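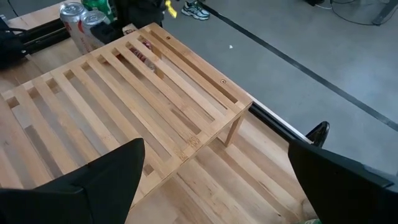 Unit 4: Task allocation at a shared bench

4.1 Scope of this unit

Units 1 to 3 dealt with fixed automation: conveyors, case sealers, palletizers. This unit deals with a gripper arm that works at a bench, on loose goods of mixed shape, with people nearby. The question throughout is which parts of a job move to the machine, which stay with the worker, and which parts are new work that did not exist before.

Read the Undex case (4.3) before the seminar. The worksheet is at the end.

4.2 Terms

Task: the smallest piece of work that can be given to one party. "Clear the bench" is a job. "Lift the rack" is a task.

Residual work: tasks left with the worker after the machine has taken its share. Residual work is usually harder per minute than the original job, as the easy repeats have been removed.

Induced work: tasks created by the machine. Examples are resetting after a stop, preparing the bench, checking grasps, and logging faults.

Handover: the point at which an item or a decision passes between worker and machine. Each handover needs a rule for who acts if the other party does not.

Note that a reduction in handling time does not imply a reduction in working time. Induced work has to be counted on the same sheet.

4.3 Case: Undex returns room

Undex packs and repairs small household goods. Returned items arrive unsorted. Before the change, six people worked the returns benches, each handling an item from opening to shelf. Calum Dalgleish, the shift lead, estimated that lifting and placing took up more of the day than inspection did, but no measurements were kept.

An arm with a two-finger gripper and a wrist camera, supplied under the name Gazi, was placed at one bench in May. Its assigned tasks were to pick up an item, turn it for inspection, and set it down in the next position. The workers kept inspection, repair, and any decision to scrap.

The following was recorded over the trial:

Items presented to the arm: 3000
Items the arm could not complete without help: 398
Target time for a worker to respond to a stop: 30 seconds

The stop rate is therefore 13.3 percent. The supplier's summary gave the completion rate, 86.7 percent, and did not mention the stops. Both figures are correct. They describe different people's work: the first is the load on the worker, the second is the output of the machine.

4.4 Slatted and open items

A slatted bamboo rack is a useful test item. It is low, long, and broken up by narrow gaps. Three points apply.

Grasp choice. Two fingers can close across a rail, across one slat, or across the full width if the opening allows. A person picks one of these without thinking about it. The machine needs either a rule or enough prior examples.

Background. Where the rack and the tabletop are both pale wood, the table shows between the slats in nearly the same color as the slats themselves. Edge detection is weaker under these conditions than on a dark surface. Small dark features such as screw heads can help to locate a rail.

Objects underneath. Something small and red and white lies partly under the rack in the view that opens this unit. From the wrist, it can be glimpsed only through the slats. A worker would move it aside first. If the machine has no such step, the worker does it, and this is induced work.

Neighboring objects matter as well. Drink cans stood beyond the far end of a rack set a limit on how the arm may approach and how far it may swing. Clearing them is again a task, and it must appear on somebody's list.

4.5 Effects on the people

Morven Baxter interviewed the returns staff for the Hikby study. Her main findings, in shortened form:

a) Pace. Workers no longer set the order of items. Stops come at irregular times, and the 30-second target breaks up inspection work.

b) Skill. Two workers became good at predicting which items would cause a stop and began to pull them out early. This lowered the recorded stop rate. It was not in any job description and was not paid.

c) Strain. Reports of wrist and shoulder pain went down. Reports of eye strain went up slightly.

d) Training. New staff learned inspection without first handling large numbers of items. Fergus Mackay, who ran training, considered this a loss – faults in joints and screws are often felt before they are seen.

Hamish Imrie disputes point (b) and treats the early sorting as ordinary bench preparation. His reply is in the reader, directly after Baxter.

4.6 Worksheet

Use the opening view and the case. Bring one page.

1. Write a task list for moving the rack from its present position to a shelf. Mark each task W (worker), M (machine), or H (handover).

2. Underline all induced work. State who would be paid for it under the old job description.

3. Propose a stop rule for an item with an unidentified object beneath it.

4. Recalculate the stop rate on the assumption that workers removed 30 difficult items before presentation, all of which would have caused a stop. Add these to both totals.

Hand in pages to Catherine Dunbar. Unit 5 covers the Iva scheduling system and uses the same task list, so keep a copy.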